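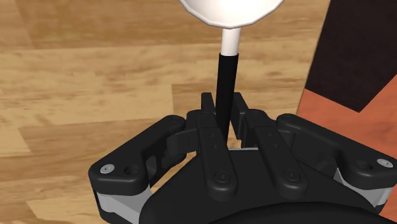

Open Day at Illstead

The bus let us off at the wrong gate, so by the time I got to the hall the first demonstration had started and the folding chairs were gone. I stood at the back beside a man eating a pear. It was Friday, a little after ten.

Takagi had put the big screen at the front, between two potted ferns. On it was a wooden floor that did not exist, and a black gripper that did not exist either, holding a long black handle with a white end. The real arm stood under a sheet on the stage. They would get to that in the afternoon, the presenter said. In the morning they wanted us to see where it practiced.

"It has done this 1,000 times since Monday," she said. "It can do that because nothing breaks."

A boy near the front asked what the thing was for. She said it was a utensil. He asked what kind. She said the arm did not need to know what kind, it only needed to know where the handle was. He wrote that down.

I had come because of a letter. The letter said that Cevaveo, where I had washed pots for 2 years and then run the dish line for many more, would be taking two of the arms in the spring. It said that staff were encouraged to attend the open day and ask questions. It gave the bus number. I was the only one from our kitchen who used the ticket.

The presenter ran it again. The picture jumped back to the start, the handle lying down, and then the fingers came in from either side and closed. I watched the fingers. I have picked up more spoons and ladles and brushes than I could tell you, and I have never once looked at my own hand doing it. I looked at it now. I closed it on the strap of my bag.

"Questions?" she said.

A woman asked about the price. A man asked whether it could fold sheets. Somebody wanted to know if the company at Plusstead was making the same thing, and the presenter smiled and said she couldn't speak for Plusstead.

I put my hand up. I had two questions written on the back of the letter, one about hours and one about the pension, but when she pointed at me I asked something else.

"What does it do when the handle's greasy?"

She looked at the screen for a moment.

"We can change that," she said. She typed something in and turned back to us. "There. It's slippery now."

Nothing looked any different. The floor was the same and the handle was the same black. The fingers came in and closed, and the handle slid out from between them and dropped. The hall laughed, but kindly. She ran it again and it dropped again.

"How many tries will it need?" I asked.

"Last time we changed something like this, it was 153."

I thought about my first week. I had dropped a stockpot on the floor on the second day and the cook had made me carry it back and forth across the kitchen until my arms shook.

"That's not bad," I said.

She left it running through the coffee break. Most people went out to the tables in the corridor, where there were rolls. I took a chair in the second row, now that there were chairs, and sat down with my coat on. A counter in the corner of the screen said 12, then 13. On 14 the fingers closed lower down and the handle stayed in for a while before it went.

I turned the letter over, read my two questions again, and waited for 15.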